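Talk notes, Rornden workshop, 05/10/2018
Slot is short. Leave time for questions at the end. Water on the lectern.

## 1. Start

- Say who I am and which group. Skip the history of the project.
- The talk is about a safety limit that wasn't switched on, and how long we went without seeing it.
- All of it happened in simulation. No hardware damaged, no one hurt. Say this early or people will wait for it.
- The task set is Rullow. Table, drawer unit, burner plate and knob, some crockery, a box of cookies. The job in this batch was to get a bowl on to the striped plate.

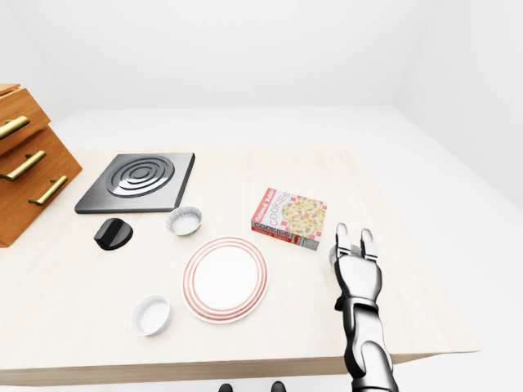 ## 2. What should happen

- The arm comes down over the bowl, closes, lifts, moves, lets go.
- On the way down the controller (Mabaso) watches the force at the wrist. Over the limit, it stops and backs off.
- The run then counts as a fail. We want that. A stopped arm is a fail and a safe one.
- Scoring is separate. It looks at where the bowl is at the end of the run and nothing else. Pause here, they need this for section 4.

The lowering is the part to worry about. Hand over crockery, not much room, and a hard table underneath. 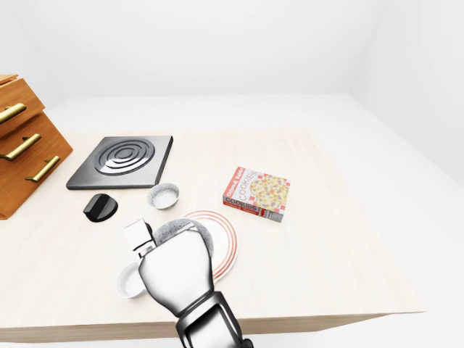

## 3. What went wrong

- The force limit is read from the settings file when the controller starts.
- In February we changed the reset so that the controller stayed up between runs. It saved a lot of time.
- The new reset cleared the controller's state. It cleared the limit as well. The file wasn't read again.
- So the first run of each batch had a limit and the rest had none. No warning, because "no limit" was an allowed value.

Show the log line if the projector is good enough. The field is blank. It had been blank for months and we all had that log open most days.

The batch we went back over was 134 runs. In 32 of them the hand pushed down past the limit at some point, and the worst peak was 122 newtons. Most of those were still scored as passes, as the bowl ended up on the plate.
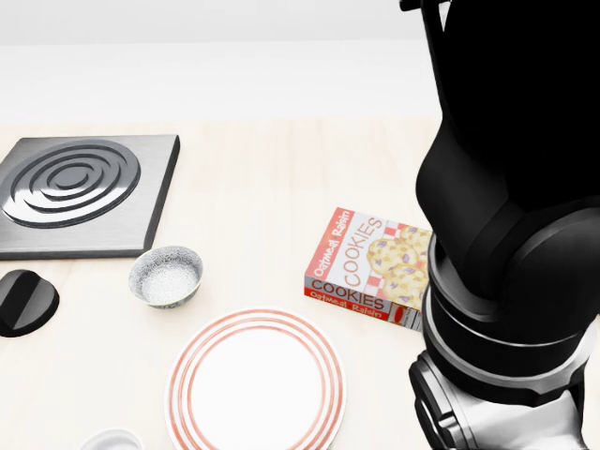 Give them a moment with the numbers, then go on to how it was found. We were getting ready to move the same controller to the real arm at Lavau. Their checklist asks for proof that the stop has triggered at least once in the last batch. We searched for a stop and there wasn't one. Before that I would have called a batch with no stops a good batch.

## 4. Why the score hid it

The simulated table doesn't break. A bowl pressed into it slides a bit and then behaves. The hand doesn't bend either. On a real bench I'd expect a cracked bowl or a fault on the wrist, and someone would have heard it. In Rullow the run carries on to the end and gets its tick.
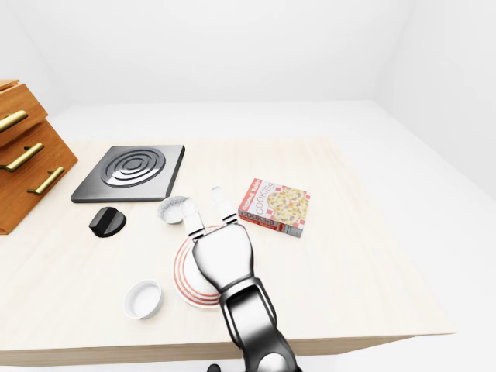
We had also been tuning for speed during those months. Faster lowering gave better scores and cost nothing, so the settings drifted that way. Once the limit was back, the pass rate dropped and we had to slow the last five centimetres of every descent.

## 5. What we changed

1. Limit is read again on every reset.
2. Blank is an error. The run won't start.
3. Each batch begins with a run that is meant to trip the stop. If it doesn't trip, the batch is thrown away.
4. Peak force is printed next to the score.

Still open: old results. We've marked them but not rerun them all. If asked, say so plainly and give no date.

Likely question: why not put force in the score? We tried it. Arguments about the weighting, parked for now.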